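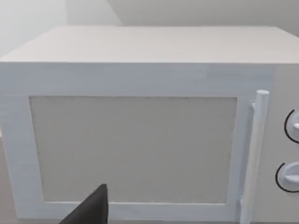
Who Gets Roads? Portfolio Allocation in the Grullcombe Town Executive

Project report, Comparative Local Government

Introduction

When a new government takes office, most of the coverage goes to who won. A smaller amount goes to who got which job, usually in a list near the bottom of the story. Our group chose to write about the list. This was partly a matter of academic interest and partly because the topic of who won had already been taken by another group.

Grullcombe is governed by an elected council, which picks an executive of 6 members from its own ranks. Each member runs one portfolio: Roads, Finance, Housing, Parks, Public Safety, and a combined office called Records and Community Life, about which more later. After the most recent election, no party held a majority on the council, and two of them had to agree on a way to split the jobs. One has its base in Grosa, the older part of town along the river. The other draws most of its votes from Pomare, the newer side, where the streets are wider and the complaints are longer.

Our question was simple to state. Did the parties take the portfolios they had campaigned on, or the ones with the money?

Background

The town charter says very little about how the executive should be formed. It says the council "shall choose" the members and that the choosing shall take place at the first regular meeting. How anybody gets to the choosing is left open, and for many years this didn't matter, because the Grosa party had a majority and the choosing took as long as it takes to read out a page of names.

The last election ended that. The Pomare party campaigned on sidewalks, bus shelters and what its leaflets called "a fair share," without saying of what. The Grosa party campaigned on experience, by which it meant being the Grosa party. The gap between them across the whole town was 800 votes, which is comfortable for bragging purposes and useless for governing ones, given how the seats fell. A handful of independents held the rest, and most of them let it be known that they would support anyone who asked politely and resurfaced something.

Literature

The best-known finding in the study of coalitions is that parties tend to get a share of cabinet posts close to the share of seats they bring. This is sometimes called proportionality, and it holds up well enough in national governments that our instructor described it as one of the few things in the field you could bet lunch on.

Less settled is the question of quality. Posts aren't equal. A finance ministry is worth more than a ministry of fisheries, unless you are a country with a great many fish. Researchers have tried to rank posts by asking experts, by looking at budgets, and by watching which posts party leaders take for themselves. Very little of this work deals with towns, where the budgets are small, the experts are scarce, and the party leader may want Parks because she lives next to one.

Method

We used three kinds of material.

First, the public minutes. Council meetings in Grullcombe are minuted in full, and the minutes are posted online in a format that can be searched if you are patient. We read those from the election up to the vote on the executive. The private talks between the parties weren't minuted, so we can see where the members came out without being able to see the road they took.

Second, the campaign leaflets. We gathered as many as we could from the town library, which keeps a box, and sorted each promise by the portfolio that would have to carry it out. Some promises fit none. "Bring back pride" was assigned to Records and Community Life after a discussion that lasted longer than it should have.

Third, a short survey. We handed out 200 paper forms at the Zudlow shopping center, which sits between the two halves of town and is claimed by both. The form asked people to put the portfolios in order from most important to least. It also asked which party they thought ran each one. We didn't ask how people had voted, after a test run in which that question ended several conversations.

We make no claim that shoppers at Zudlow stand for the whole town. They stand for people who were willing to fill in a form near a pretzel counter in August.

Findings: the promises

The Grosa party's leaflets leaned heavily toward Public Safety and Finance. The word "steady" turned up so often that we stopped marking it. The Pomare party's leaflets were mostly about Roads, with Housing a clear second. Neither party said anything at all about Records and Community Life by name, although both promised things that only that office could do, such as putting permits online and holding a summer event that would be "for everyone."

If parties simply took what they campaigned on, then, we would expect Grosa to hold Public Safety and Finance, and Pomare to hold Roads and Housing. Parks and Records would go to whoever was slowest to leave the room.

Findings: the jobs

What the council approved was this. The Grosa party took Finance, Roads and Public Safety. The Pomare party took Housing and Parks. Records and Community Life went to an independent, who thanked the council for its trust and asked where the office was. 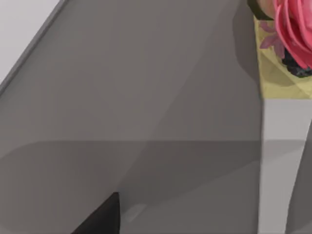 So the prize of the Pomare campaign, Roads, ended up with the other side. We had not expected this and spent some time checking that we had read the minutes correctly.

There are a few ways to explain it. The simplest is money. Roads has the largest budget in the executive after Finance, and the party with more seats had first pick. A second reading is kinder to Pomare. Its members asked for, and got, a written promise that the sidewalk program would go ahead on their side of town whoever ran the department. The text is attached to the minutes as a side agreement. On this view they got the sidewalks and left Grosa with the potholes, and with the phone calls about the potholes.

The third explanation came up in our group late in the project and we can't prove it. Running Roads in Grullcombe is a good way to lose an election. Under the old majority, the member in charge of Roads changed more often than any other, and the outgoing one seldom ran again. A new party hoping to last might look at that history and develop a sudden love of trees.

Findings: the survey

People at Zudlow put Roads first by a wide margin, ahead of Public Safety. Finance did poorly, which we took to mean that people care a good deal about what is bought and very little about the buying. Parks came in better than we guessed. Records and Community Life was last on nearly every form, and a few people had crossed it out and written in "trash pickup," which belongs to Roads.

The question about who runs what was humbling for everyone concerned. Many people believed Pomare had Roads, because Pomare had talked about roads. Only 2 people named the independent's office correctly, and one of them turned out to work in it.

This last result may be the most useful thing in the report. Voters seem to connect a party with its promise and to keep on doing so after the job has gone elsewhere. If the sidewalks get built, Pomare will likely be thanked for them. If they don't, Pomare will likely be blamed, while a Grosa member signs the contracts.

Limits

Our coding of the leaflets was done by the same people who came up with the categories, and we did disagree. Where we couldn't settle a promise, we took a vote, and we are aware of the irony of a coalition study in which the majority always got Housing.

The survey was done on one side of the building only. The other entrance faces Grosa, and its shoppers may see things differently. Security there asked us to move along before we could find out.

We also had just one executive to study. The earlier ones were all single-party, so there was nothing to divide. A comparison with neighboring towns would have helped, and we wrote to several. The replies we got were friendly and didn't contain any minutes.

Further work

The side agreement on sidewalks comes up for review at the end of the budget year. Anyone taking this topic next term should start there, and should ask the clerk for the attachments along with the minutes, as they are filed separately and the search function doesn't reach them. The library box of leaflets is kept behind the desk on the second floor. It isn't in the catalog under elections. We found it under local history, next to the flood maps.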